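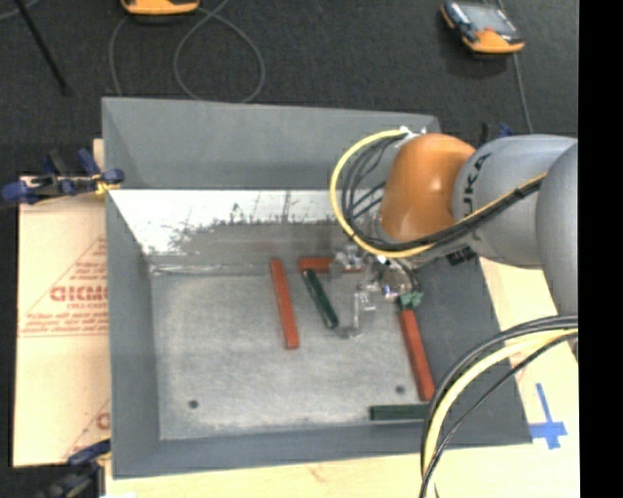
Building blocks

Building blocks are solid pieces of a regular shape, made for stacking, laying out in patterns and building small structures. Most are sold as toys, though they are also used in schools, in drawing classes and in workshops where simple parts are needed for handling and sorting. The commonest shapes are the cube and the rectangular block, and the longer rectangular blocks are usually called bars. Sets may be left plain or coloured, with one colour for each size or several colours mixed throughout.

This article deals with plain blocks that stay in place by their own weight. Blocks that lock together with studs, pegs or magnets are a separate subject.

Names

In everyday English the words block, brick and bar overlap a good deal. Makers tend to use brick for a piece with the proportions of a house brick, bar for anything a good deal longer than it is wide, and plank for a thin bar with a broad face. Older catalogues also use batten and billet. A cube is sometimes listed as a unit, and other pieces are then described by how many units long they are, so that a double is two cubes long and a quadruple is four. Not all makers follow the system, and a double from one set will often fail to match a double from another.

Shapes and sizes

A basic set has at least two lengths of the same width and thickness. The short piece is used as a spacer, a step or a support, and the long piece spans gaps and forms the sides of walls. Where the long piece is an exact multiple of the short one, rows can be finished level at both ends. Where it is not, a small gap or overhang is left and tends to grow from one row to the next.

Larger sets add triangles, arches, half-rounds and pillars. These take up more room in the box for the amount of building they allow, and sets meant for schools generally keep them to a small share of the whole. The Gukton school set has 625 pieces, and nearly all of them are rectangular. It is packed in 3 trays, with the longest bars at the bottom.

Edges may be left square, slightly rounded or cut at an angle. Square edges give the neatest joints but bruise easily when a block is dropped. Rounded edges are kinder to hands and floors, and leave a thin groove between neighbouring blocks.

Materials

Hardwoods such as beech, maple and birch are the usual choice for wooden blocks. They are heavy enough to stay put and hold a clean edge for years. Pine and other softwoods are cheaper and lighter, and they dent. Rubberwood is common in lower-priced sets. Cork and foam blocks are made for very young children and for places where noise is a problem. Hollow card and plastic blocks can be made much larger without becoming too heavy to lift.

Wood takes in and gives up moisture with the seasons. The change along the grain is very small, but across the grain it can be enough to make a tight-fitting box difficult to empty in a damp spell. Makers allow for this by leaving a finger's width of free space at one end of the tray.

Colour and finish

Blocks are coloured by staining, dyeing or painting. A stain or dye sinks into the wood and lets the grain show through. Paint covers the grain and gives a stronger, more even colour, but it can chip at the corners. Orange-red, dark green, yellow and blue are long-standing colours in wooden sets. Orange-red and dark green are often put together, being easy for most people to tell apart in good light, although a person with red-green colour blindness may have to go by how light or dark each one looks.

Colour may or may not carry meaning. In some sets every piece of one length has the same colour, which makes tidying quick. In others the same colour appears on both long and short pieces, so that length and colour have to be judged separately. Teachers often prefer the second kind for sorting work, as the blocks can be grouped in one way, mixed up, and grouped again in another. The Velo range was changed from the first kind to the second after requests from schools.

Laying out and sorting

Sorting is one of the first things young children do with blocks, before they build much with them. A handful is tipped into a shallow tray and picked over by colour, then by length. Bars that land at odd angles have to be turned before they can be set side by side, and this turning is good practice for the wrist and fingers. A bar is easiest to lift by its two long sides, near the middle. Lifted near one end, it swings down and may slip.

Laying bars flat in parallel rows is a common early pattern. Older children go on to the running bond, in which each joint falls over the middle of the bar beneath, and to the log cabin, in which pairs of bars are laid crosswise in turn. The log cabin is light and fairly steady, and it uses only one length of piece.

Trays and bins

Blocks are kept in bags, boxes, trays or open bins. A bag is the cheapest and the hardest on the contents. A box with a sliding lid protects the edges, but the pieces have to be packed in order for the lid to close. A shallow open bin lets every piece be seen and reached without digging. Sloped inner walls help in two ways: a block that comes to rest against the side tends to slide back towards the floor of the bin, and there is more room for the hand to get round it.

The floor of a bin is best kept flat and of a colour that stands out from the blocks. Light grey suits most sets, including strong reds and dark greens. A glossy floor reflects lamps and windows, and a speckled or matt one is easier on the eyes over a long session. Pinto sells a grey bin liner for this purpose, cut to size with scissors.

Care

Wooden blocks should be wiped with a damp cloth and left to dry on their narrow sides with air between them. Soaking raises the grain and may loosen the colour. Rough edges can be smoothed with fine sandpaper and rubbed with a little beeswax. Painted blocks that have begun to flake should be taken out of use by small children until they have been stripped. Akov supplies single replacement bars in both orange-red and green, in 3 lengths.

See also

Construction toy
Dominoes
Counting rods
Dry stone walling
Brick bond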